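I finally dealt with the back office in March, the room that had been eating things for two years. If you've been reading a while you know the one (it gets mentioned every time I lose a charger).

The plan was simple. Everything off the floor, wipe it all down, then put back only what we use. I gave myself one evening and a budget of 200 dollars, and I blew through both of them by nine o'clock! The evening turned into most of a week, and the money mostly went to Kureck, the storage place out past the car wash, where I can't seem to walk in for bin labels without leaving with shelving. I spent 187 dollars there in one trip. The other thirteen lasted until I saw the good trash bags.

Bottles were my first project. I don't know how one room collects so many half-finished drinks, but every flat surface had grown one. They went in the recycling before I let myself touch anything more interesting, and the place looked better in ten minutes flat. Same with the plastic bags and packaging. I save cardboard like it's going out of style, so I made a rule: if I can't say what I'm going to mail in it, out it goes.

Then the chair question. I love a mesh chair with a headrest, I really do, but it needs a spot where it can turn all the way around without whacking into something tall. I tried it by the window (glare), then in the corner (trapped), and ended up with it next to the black cabinet, facing away from the door. My back is happier already and I have an actual path to walk through now.

Cables are still a mess. I bought a box of Nuritz ties and used maybe half before I got bored and made popcorn. The old paperwork is in a Jovuvero file box waiting for me to be brave, and the Vieira lamp I was so proud of doesn't reach the outlet. So that's next, along with vacuuming behind everything, which I've been putting off with real dedication. 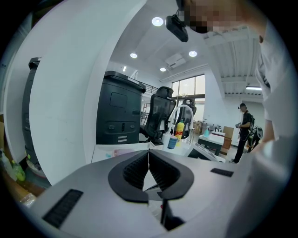
How much room should you leave behind a desk chair?

Three feet is a good amount for pushing back and standing up comfortably, and a little more if people need to walk behind you while you're sitting.

383 shares | 14 comments

© Contact me | Back to top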